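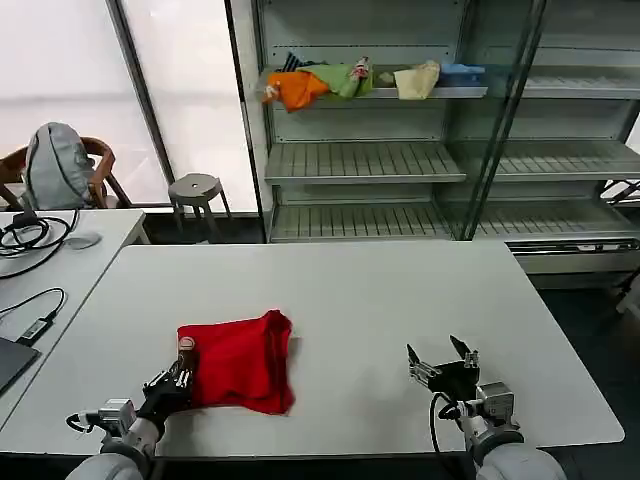 Giline Community Choir
Minutes, December 2022

Lowri Gittins opened at seven and thanked everyone for a wonderful autumn season. August minutes approved with one spelling fix (it's Thoroddsen Hall, with two d's).

Winter concert. We've sold 81 tickets already, our best ever this far out! The altos want another run at the Skiden carol, which has sounded gorgeous these past two weeks -- page four still needs work, and the tenors know it.

Money. Balance is $4,000 even after paying for the new sheet music. Piano tuning will be $325. Approved, all in favor.
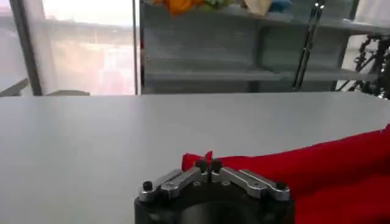

New singers. 23 people came to open rehearsal and most want to stay, so we need more black folders before January. Lowri will order them. Great news for the basses, who finally fill a whole row.

Spring trip. Bralar has invited us to sing at their festival and the room was very keen. Dates to follow by email.

Parking: please use the back lot, as the front is being repaved.

Closed at 8:20, followed by pie.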